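发件人:Lastau 玩具借阅服务联络处
收件人:玩具借阅与编目讨论组(全体订阅成员)
日期:6月10日
主题:回复:[玩具编目] 毛绒类物品著录单位、标签及馆际调拨的处理意见

各成员馆:

Tremari 分馆此前在本邮件组提出的来信已收悉,联络处与编目工作小组就所列事项进行了讨论。现将原信有关部分引录于下,并逐项答复。答复内容自本邮件发出之日起作为暂行做法执行,待十月例会审议后并入《借阅物品编目细则》。

> Tremari 分馆来信:
>
> 联络处并各馆同仁:
>
> 我馆近期整理儿童活动室的可外借物品,在向 Grestow 系统补录记录时遇到若干问题,细则现行文本未作明确规定,特此请示。
>
> 一、毛绒玩具究竟按件著录,还是按套著录。我馆旧记录中,两种做法并存。早年入藏的物品多以“一袋”为单位,袋内物品没有单独编号,归还时只能凭工作人员的印象核对。近年入藏的则大多一件一号。读者在目录中检索时,同一类物品的结果显示方式不一致,已有家长就此提出疑问。
>
> 二、标签的位置。细则要求“标签应置于不影响使用之处”,但对于没有平整表面的物品,这一句在实际工作中难以掌握。热转印标签在长毛面料上附着不牢,经过清洗容易脱落。我馆曾改用吊牌,又担心低龄儿童拉扯。
>
> 三、题名的拟定。不少玩具没有商品名称,也没有包装。有的形象容易辨认,有的则各人看法不同,同一件物品先后被著录为“恐龙”“毛毛虫”和“怪兽”,造成重复记录。
>
> 四、馆际调拨。Borkowska 街阅览点向我馆申请调入一批毛绒玩具用于暑期亲子活动,我馆愿意提供,但调拨期间的清洗责任及损耗认定应归哪一方,细则没有写明。
>
> 以上请联络处予以答复。如有其他馆已形成成熟做法,也请不吝分享。
>
> Tremari 分馆 读者服务部

现答复如下。

一、关于著录单位

毛绒玩具一律以单件为著录单位,一件一条记录,一件一个条码。确需配套使用的物品,例如与图画书搭配的手偶、按故事角色成组设计的玩偶,可以另建一条套装记录,并在套装记录中逐一链接各单件的条码。套装记录本身不产生流通状态,外借与归还均以单件扫描为准。
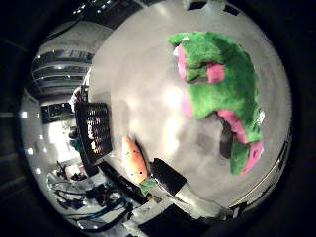
旧有的“一袋”式记录,各馆可结合年度清点分批拆分,不要求一次完成。拆分时请保留原记录号,写入新记录的附注字段,以便追溯以往的流通数据。原记录在全部单件录入完毕后设为“停用”,不得直接删除。Grestow 系统中一经删除的记录无法由分馆自行恢复,须向系统管理方提交书面申请,处理周期较长,此前已有成员馆因误删影响了年度统计,请各馆引以为戒。

在拆分完成之前,“一袋”式记录仍可外借,但应在借出和归还时当面与读者核对袋内清单。没有清单的,请先补写清单再行外借。清单以纸质形式随袋放置即可,由经手人员签注日期,字迹须清晰可辨。

对于入藏时间久远、已无法确认来源的物品,来源字段统一填写“不详”,不要留空。留空的字段在系统导出时会被视为录入未完成,该条记录将进入待处理列表。

另有一点需要提请注意。部分馆为节省录入时间,采用复制记录的方式批量生成条目,复制后未修改材质和适用年龄两个字段。适用年龄关系到外借时的提示信息,请务必逐条核对。原包装或原附标签载有适用年龄的,照录;没有载明的,选择“未注明”,不得由编目人员自行推定。

二、关于题名的拟定

没有商品名称的玩具,由编目人员自拟题名,并以方括号标示。自拟题名由形象、材质两部分组成,必要时加主要颜色,例如“[毛绒兔子,灰色]”。形象难以确定的,统一使用“[毛绒玩具,形象未定]”,并在附注中客观记录颜色、尺寸和外形特征。请避免使用带有个人联想的名称。

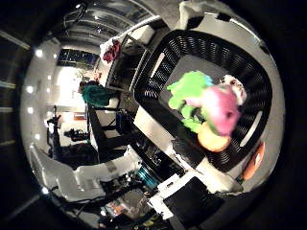

读者在流通过程中形成的通俗叫法,可以录入“其他题名”字段,供检索使用。不少儿童会给常借的玩具取名,工作人员在咨询台听到的也往往是这些名字,将其录入有助于日后查找。但每条记录的其他题名以三个为限,超过的请择要保留。

发现重复记录时,以入藏日期较早的一条为主记录,将其余各条的流通历史并入后停用。判断是否为同一物品,应当以实物为依据,不得仅凭题名或颜色相近即行合并。同款玩具入藏多件的,属于各自独立的单件,应分别保留记录,在附注中注明“同款另有馆藏”即可。

主题词的选用仍按现行词表执行。词表中动物类和植物类条目较细,日用品类较粗,编目小组已注意到这一问题,拟在下一次修订中补充。在此之前,找不到对应词条的物品,请上靠至最接近的上位词,不要自行增设。擅自增设的词条在系统同步时会被退回,既增加本馆工作量,也会影响其他馆的检索结果。

三、关于标签

标签问题是此次讨论中意见较为集中的部分。有的馆主张统一使用缝制布标,有的馆认为布标制作成本偏高,希望保留热转印方式。经权衡,联络处作出以下规定:长毛、卷毛及其他表面不平整的面料,使用缝制布标;短毛及平纹面料,可在布标与热转印之间任选一种,但同一馆内应保持一致。吊牌自即日起不再新增,已有的吊牌在下次清洗时更换。

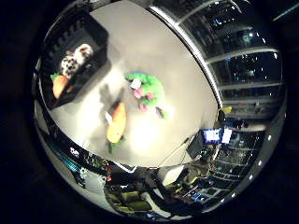

布标应缝于玩具侧面或底部的接缝处,长边与接缝平行,外露部分以能够完整扫描条码为宜。位置的选择应兼顾识别与使用,眼睛、嘴部以及儿童习惯抓握的部位不得缝标。对于形状简单的物品,例如叶子朝下摆放的橙色胡萝卜毛绒玩具,白色小标签在橙色的身体上十分醒目,工作人员在台面上整理时容易发现,这类物品不必为求隐蔽而将本馆布标改缝到绿叶之间。需要说明的是,生产方原附的成分与洗涤标签应当保留,本馆布标不得将其遮盖或替代。原标签字迹已无法辨认的,在记录附注中写明,并按最温和的洗涤方式处理。

布标的缝制须使用双线,两端回针。线头应剪净,不得留有可供儿童拉扯的线环。各馆如委托外部单位缝制,请在验收时逐件检查,不合格的退回重做,检查结果记入验收单。

条码号段由联络处统一分配。本年度为毛绒类物品预留的号段共计 2,000 个,各馆按需申领,每次申领请附上预计用量及用途。未用完的号码年底应予交回,不得转作他用。已经作废的号码不得重新启用。

关于布标的尺寸与底色,现阶段沿用原有规格。有成员馆建议以不同底色区分适用年龄,该建议有一定道理,但涉及全部存量物品的更换,费用需要另行测算,暂不纳入本次规定。

四、关于馆际调拨与清洗责任

调拨以书面调拨单为凭,一式 2 份,由调出馆与调入馆各存一份。调拨单应列明每件物品的条码、题名及调出时的状况。状况分为“完好”“轻微磨损”“待修”三档,其中“待修”物品不得调拨。

清洗责任按以下原则划分:调出前由调出馆清洗一次,归还前由调入馆清洗一次。调拨期间如在活动中集中使用,调入馆还应在每场活动结束后进行检查,发现沾污的及时清洗并在调拨单背面登记。清洗后的物品须彻底晾干方可装箱,填充物较厚的应适当延长晾晒时间。装箱时请使用透气的布袋或纸箱,避免长期使用密封塑料袋存放。

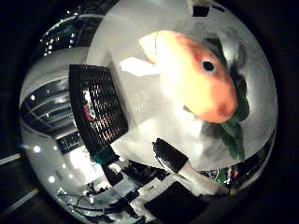 损耗认定方面,接缝开裂、面料正常起球、颜色减退等,视为使用中的合理损耗,由调出馆负责修补,不向调入馆追偿。附件脱落而未能找回、面料大面积破损或物品遗失的,由调入馆承担,按入藏价格补偿,或经调出馆同意后以同类物品替代。眼睛、纽扣等小部件出现松动的,无论责任归属,发现后应立即停止使用,待修复并经另一名工作人员复核后方可恢复流通。

Borkowska 街阅览点本次申请的调拨,即按上述办法办理。请 Tremari 分馆与该阅览点直接商定交接时间,调拨单填妥后将扫描件发至联络处备案。该阅览点目前未开通 Grestow 系统的独立账号,调拨期间的流通数据由 Tremari 分馆代为录入,每周汇总一次。代录数据请在馆藏地字段选择“临时馆藏地”,以免计入 Tremari 分馆本馆的流通量。

如调拨期限需要延长,调入馆应在到期前提出,延长以一次为限。其他馆在调拨期间对同一物品提出预约的,调出馆可以不同意延长。

五、其他事项

请各馆于十月例会召开前,将执行中发现的问题汇总后发至联络处信箱。来件请注明馆名及所涉条款,涉及具体物品的请附条码号。仅反映系统故障的,请直接填报 Grestow 系统内的故障登记表,不必抄送本邮件组。

调拨单的新版表样将随下一期业务通知发放。在收到新版表样之前,可继续使用旧版,于空白处手写补充物品状况一栏,并由双方经手人员签字。

本邮件组的订阅名单近期将作整理。各馆如有岗位调整,请以馆名义来函变更收件地址,并注明原地址是否停用。回复本邮件时,请保留主题行中的“[玩具编目]”字样,引用前文以必要部分为限。

特此答复。

Lastau 玩具借阅服务联络处
编目工作小组

抄送:Tremari 分馆读者服务部、Borkowska 街阅览点

――
本邮件由“玩具借阅与编目讨论组”发送。退订或更改收件方式,请以订阅地址致函列表管理处。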